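Snack box

A snack box is an open carton, usually one that began life carrying something else, in which a household keeps its packaged bread, buns and biscuits. The habit is old: a Hatley grocer was handing out empty fruit cartons for the purpose in 1931, chiefly to be rid of them.

Contents follow no system – bread goes in first and everything else settles against it.

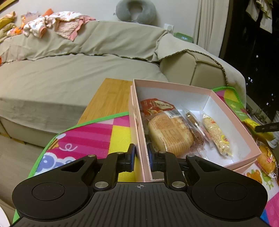

Should the heaviest item go at the bottom?
Ideally, although a soft loaf belongs near the top whatever it weighs, as anyone who has eaten a flattened one will agree.

Fruit cartons are favoured for their stiff walls and low sides, which let small children see the stock and adults pretend they haven't. The Musden pattern, a shallow tray holding 14 buns, had a brief following and poor manners on stairs. Boxes are commonly kept on a shelf but migrate to a small table, where the play mat is. 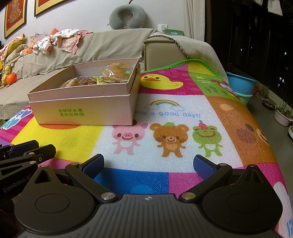

Fruit carton with Chinese lettering, holding a wrapped bun and other packaged food, on a children's play mat

See also: Bread bin; Lunch box; Pantry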